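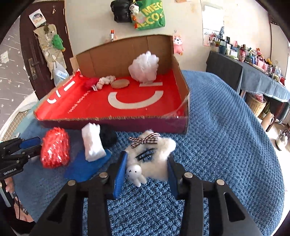 The answer from Bindenstead came in overnight: they don't want the evening boat listed as a sunset cruise in August unless we can say which sailings are out on the water when the sun goes down. Fair point, and the draft didn't say.

4th April

Went back through the Doltham walk with that in mind. Started at the Firard car park and took the upper path to the west beach. Two benches on the top section, both facing the water. The lower path is still closed past the slipway, so the page can't send couples along it yet. I've taken that paragraph out and kept a copy in the drafts folder.

Leitner boat: the timetable on the quay has the last departure at 7. The one on their site doesn't give an August time at all. Emailed to ask which is right and how long the trip lasts. Until they answer, the page says "evening cruise" and nothing about sunset.

Beach weddings. The old text says you can hold one anywhere on the sand. Couldn't find where we got that. Changed to "ask the harbour office first" and left a note for whoever picks it up.

Word count for the whole guide is 2885, too long. The restaurant part is the worst of it, with the same terrace described in both the lunch and dinner sections. Cut the lunch one. The bit on parking could go as well, but readers do write in about parking, so leave it for now.

Still to do:
check the sunset times for August against the sailing list
ask Bindenstead if they want the cliff path in or out
new opening paragraph, the present one could be any beach
walk the west beach again at high tide, the sand looked narrow by the steps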